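Home | Galleries | Walks & Drives | Notes | Contact

Rainy Days on the Dinier Road

Some of you have been coming to these galleries since the first one went up, so you already know I have a weakness for bad weather. I like a wet road. I like the way the trees go soft, and how every color that seemed perfectly ordinary on a dry day turns into something you'd like to paint, if only you could paint (I can't, I've tried, and Kerstin Ostermann was very kind about it). So when October came in gray this year and more or less stayed that way, I decided to give the whole month over to the road out to Dinier and see what I came home with.

It isn't a famous road and it isn't trying to be. People drive it to get to work and drive it again to get home, and in between they mostly think about dinner. But I've been going up and down it for nearly 200 Mondays now, if you add up all the trips out to see Setareh Safavi and her family, and a road like that gets to be a sort of acquaintance. You know where the puddles collect. You know which stretch hums under the tires and which one rattles your coffee.

Low brick, yellow curb, big tree. I have always been fond of a plain building by the side of the road with a good tree behind it, and the asphalt out that way has been patched and has cracked and been patched again until it looks like a map of somewhere.
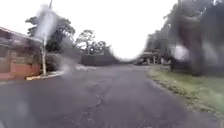 Setareh grew up thinking every road had seams in it, and was quite disappointed, she told me, when she went away to school and found a brand-new one with nothing on it to follow with her eyes. As a little girl in the back seat she used to pretend the cracks were rivers, and she'd name them. Two of the names stuck, at least in her family: the big one was the Zasonier and the little one that ran off toward the ditch was the Pálfi. Her own kids have taken it up, and I'm told there has been a serious quarrel over who gets to name the new ones.

The rain itself deserves a word. We had 7 wet days in a row at one point, the fine drifting kind more than the pounding kind, and my wipers gave up on the second morning with a squeal you could have heard in the next county. Narayanan Chacko, who has more patience with small screws than anybody I know, put new ones on for me in his driveway, holding an umbrella under his chin the whole time. Thank you again, Narayanan! The pie plate is yours to keep.

I've also had a few letters asking about curbs, of all things, after I went on about them in the spring gallery. Senan Heffernan wrote to say that he steers by a painted curb when the weather closes in and always has, and that his father taught him to do it. I do the same. There's something very friendly about a bit of yellow at the side of a gray road, especially early, before you've properly woken up, when everything past the hood of the car is still making up its mind what shape to be.

As for the trees, I'm hopeless at naming them and have stopped pretending. Róisín Brophy has promised to come along next time with her field guide and set me straight, and I'll add the proper names when she does. Until then you'll have to make do with "the big dark one" and "the thin one farther off," which is how they've always gone in my notebook, next to the mileage and the price of gas.

If you have a wet road of your own that you're fond of, do write and tell me where it goes. I can't promise a quick answer, but I read everything, usually at the kitchen table with my boots drying by the door.

Recent galleries
Spring Curbs and Corners
Fog Over the Privico Fields
Porches, Mostly After Supper
The Long Way to Kerstin's

Contact | © All pictures and words belong to the author of this page | Back to top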